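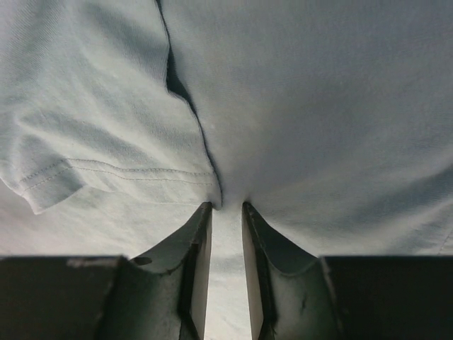

I've been doing the wash for a household of five for a long time, and in that time I have been told a great many things about laundry. Most of it came from people selling something. The rest came from relatives. I've tried nearly all of it on our own clothes, and what follows is what I kept and what I threw out.

## Vinegar in the rinse

Everybody swears by it. I used a half cup of white vinegar in the rinse for a whole winter and could not tell those towels from the ones I washed plain. What did help the towels was using less detergent. If yours feel stiff, cut the dose by half for three or four washes before you buy anything.

Vinegar does cut the white crust inside a kettle, so the jug won't go to waste.

## Salt to "set" the color

No. My grandmother did this and her mother did too, and a new red towel will still bleed all over the sink. The dye in store-bought cotton was either fixed at the factory or it wasn't. Wash new dark things alone two or three times, in cold water, and don't leave them sitting wet in a heap afterward.

## Inside out

This one I believe. T-shirts rub against zippers and each other, and the outside pays for it. Turn them before they go in the hamper, while you're taking them off. Good luck getting teenagers to do it.

## Stain sticks and sprays

I bought a Stasine stick on the word of a neighbor and tested it against plain dish soap on coffee, spaghetti sauce and grass. Dish soap matched it on the first two. Neither one got the grass out. Soaking overnight in oxygen bleach did most of the work there, and the second soak did the rest.

What matters more than the product:

- Get to it the same day.
- Blot, don't scrub. Scrubbing roughs up the cotton and leaves a fuzzy spot where the stain used to be.
- Cold water first for blood, egg or milk.
- Look at the spot before the shirt goes in the dryer. If you can still see it, wash again.

## Folding methods

There must be 100 of these online. The standing-file fold, the army roll, the two-second pinch where you grab the shirt at the shoulder and the middle and flip it over. I learned the pinch one. It is fast for a plain T-shirt on a big flat surface, and useless for anything with buttons, and I still go back and fix the sleeves.

My ordinary way takes a bit longer. Shake the shirt hard, once. Lay it face down. Smooth from the collar toward the hem with the side of your hand — that one pass does more for wrinkles than any spray. Fold the sides in, tuck the sleeves flat, then bring the hem up in halves or thirds, depending on your drawer.

Standing them on edge in the drawer is fine if the drawer is full. In a half-empty one they slump by the second morning, and you've done all that work for a heap.
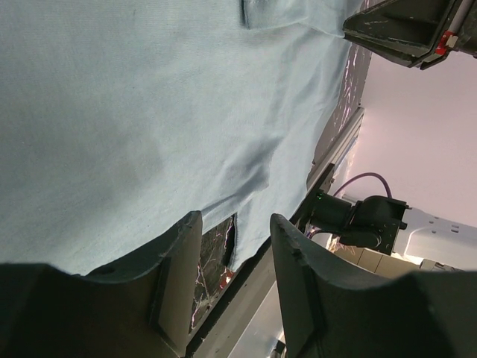
*Light blue, likely cotton, a little rumpled. Smooth it by hand before you fold.*

## Folding boards

I owned one, the Ongart. It makes very even rectangles. It also takes up the space of a baking sheet, and it only suits one size of shirt, so the kids' things came out with the collar off to one side. A piece of stiff cardboard cut to the width of your shelf will do the same job. I gave the Ongart away in May.

## Drawer dividers and matching bins

A reader, Rostislav Hrnčiar, wrote to ask whether the Storedano dividers are worth it. I've used a set. They hold up, and they slide around unless you put a bit of shelf liner underneath. Shoe boxes with the lids off did just as well for socks. For T-shirts I'd skip dividers and own fewer T-shirts.

## Hems

If the bottom of a shirt curls after every wash, check how you dry it. Hanging it by the hem with clothespins stretches the edge. Hang it from the side seams, or fold it over the line at the chest. A hem that already curls can be pressed flat with steam from the wrong side, though I won't promise it stays that way. Some cheap knits curl no matter what you do, and I quit fighting those.

Skipped stitches in a hem are another matter. Fix them the day you spot them, with a ballpoint needle and a loose hand, so the thread can give a little when the knit stretches.

## Dryer balls

The Sala wool ones claim to cut drying time. I ran the same load of towels with and without, two weeks in a row, and got the same time on the clock. They do make a racket. The dog likes them.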